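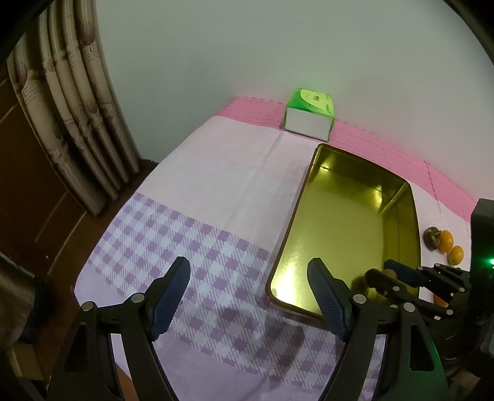
Ironing tablecloths, does anyone still bother?

Posted by TrudyLowther

Hello all! My aunt passed on a whole stack of her cloths in August, sixteen of them if you count the two with scorch marks (I do), and I've been working my way through washing and pressing them ever since. Most are cotton, a few have some sort of woven border, and one is so stiff I think it might have been starched back when I was in grade school. My question is whether I'm wasting my evenings. By the time the plates are down and somebody has leaned on it, you can't tell I did a thing. My mother would have been mortified by a crease at Thanksgiving, but I'm 43 and tired – what do the rest of you do?

leszek_c

Trudy, congratulations on the stack, what a lovely thing to be given. We stopped ironing ours years ago. I take the cloth out of the washer while it is still quite damp, shake it hard, and lay it right on the table to dry overnight with the edges smoothed down by hand. It isn't perfect but it's very nice, and the fold lines mostly go. My wife disagrees with me and irons the middle again when her sister is coming.

Kane Brunton

I'm going to be the grump here. A cloth with wrinkles looks like you pulled it out of the hamper. Fifteen minutes with a hot iron and a spray bottle, do it while something's on TV. I use the Idix one with the long cord and I'd buy it again tomorrow. Do the colored ones inside out, though, I learned that on a red one I was fond of.

TrudyLowther

Kane, I knew there'd be one of you! My iron is a hand-me-down too and it spits, so maybe that's half my trouble. Leszek, I tried your way last night on a cheap one and I have to say I was pleasantly surprised, except at the corners, where it dried into little ears. A soft wrinkle or two doesn't bother me so much once there's fruit on the table, I've decided. Your eye goes straight to an orange. 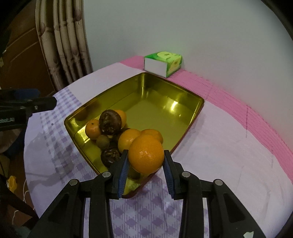

Rawiri Cosgrove

Ears at the corners usually mean the hem thread shrank more than the cloth did. Wet just the hem, pull it gently with your fingers along its length, and let it dry again. On older cottons I've had to do it two or three times.

Kane Brunton

Or you could iron it.

leszek_c

Kane, some of us have grandchildren and only so many evenings! But I'll give you this much, for a wedding or a christening I would get the board out too. For plain Tuesday-type suppers I won't.

Rawiri Cosgrove

One more thing, Trudy, about putting them away. Roll them around a cardboard tube if you've got the closet space, the kind gift wrap comes on. Folding along the same line year after year is what wears a cloth through, and it's always the line down the middle that goes first.

TrudyLowther

Tubes! I have a closet full of gift wrap so that's sorted. I'm going to wet the hems tonight and I'll iron the stiff one for Kane's sake – the rest can take their chances. Does anybody know how to get old starch out, by the way? I've soaked it twice in cool water and it still stands up by itself.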